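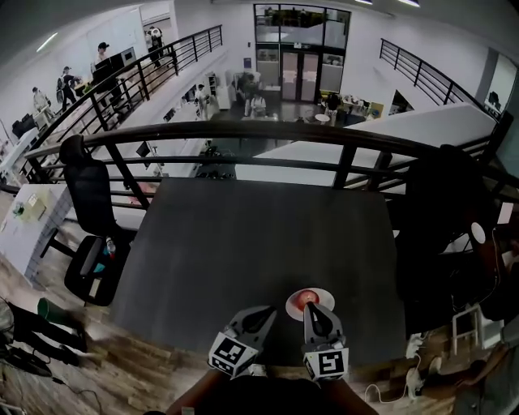 Refinishing a Worn Tabletop in Dark Gray

By Rosalba Benedetti

Applies to: solid wood and veneered tops with an old clear or painted finish. Do not use this method on plastic laminate, which needs a bonding primer and a different schedule.

The procedure covers a flat top with square or lightly eased edges. Working time is spread over six days, most of it drying. The surface should then be left alone until the paint has cured. A top finished in the first week of August was ready for daily use before the end of the month.

Materials

Sandpaper in 80, 120, 180 and 320 grit
Random orbital sander with dust bag
Two-part wood filler
Water-based stain-blocking primer
Water-based cabinet enamel, satin, tinted dark gray
Water-based clear coat, matte
Foam roller, 4 inch, with spare sleeves
Angled brush, 2 inch
Tack cloths and lint-free rags
Mineral spirits

Before you start

Find out what is on the top now. Rub a hidden spot with a rag dampened with denatured alcohol. If the finish softens and turns sticky, it is shellac. If nothing happens, try lacquer thinner on a second spot. Lacquer will soften. Varnish and polyurethane will usually wrinkle or stay as they are.

If the piece may date from before 1978, test any painted layer for lead before sanding. A positive result means you stop and use a contractor certified for lead work.

Separate the top from the base if the fasteners allow it. Label the screws by location. Lay the top on padded sawhorses at waist height, with the underside down.

1. Clean

Wipe the surface with mineral spirits, turning the rag often. Wax and furniture polish have to come off first, or the sander will drive them into the grain. Let the solvent evaporate completely, then wash with warm water and a few drops of dish soap. Rinse and dry.

2. Fill

Scrape loose material out of dents and cracks. Mix only as much filler as you can place before it sets. Overfill slightly. Veneer chips at the edge should be squared with a sharp chisel before filling so that the patch has a firm border.

3. Sand

On solid wood, start at 80 grit only where the old finish is thick or flaking. Otherwise start at 120. Keep the sander flat and moving, with overlapping passes. Finish at 180.

On veneer, skip 80 grit entirely. Use 120 by hand near the edges, where it is easiest to cut through to the core.

Vacuum, then wipe with a tack cloth. Hold a lamp low to one side and check for swirls. Dark paint shows them far more than white does.

4. Prime

Brush the edges first, then roll the field. Two thin coats are better than one heavy one. Ask the store to tint the primer to a medium gray, which cuts down the number of color coats. Sand lightly with 320 grit once the second coat is dry, and remove all dust.

5. Apply color

Pour a small amount of enamel into the tray and load the sleeve evenly. Roll in one direction for the full length of the top, keeping a wet edge. Do not go back over an area that has started to set. Drips along the lower edge should be lifted with a nearly dry brush while they are still wet.

Wait for the recoat time on the can, scuff with 320 grit, and repeat. Three coats will hide most repairs.

6. Clear coat

Stir the can slowly and do not shake it. Matte products contain flatting agents that settle, and unstirred material dries in glossy patches. Apply two coats with a new sleeve. Do not sand after the last one.

Curing and use

Dry to the touch is a long way from cured. Set light objects on the surface after three days. Hold off on lamps with rubber feet, hot mugs and table linens until the full cure time given by the manufacturer has passed.

Problems

Lap marks: the edge dried before the next pass. Work in a cooler room.

Orange peel texture: the sleeve nap is too long, or the paint is too thick. Sand flat and recoat.

White haze in the clear coat: the coat is too heavy or was applied in humid air. Allow more drying time before deciding whether to sand it back.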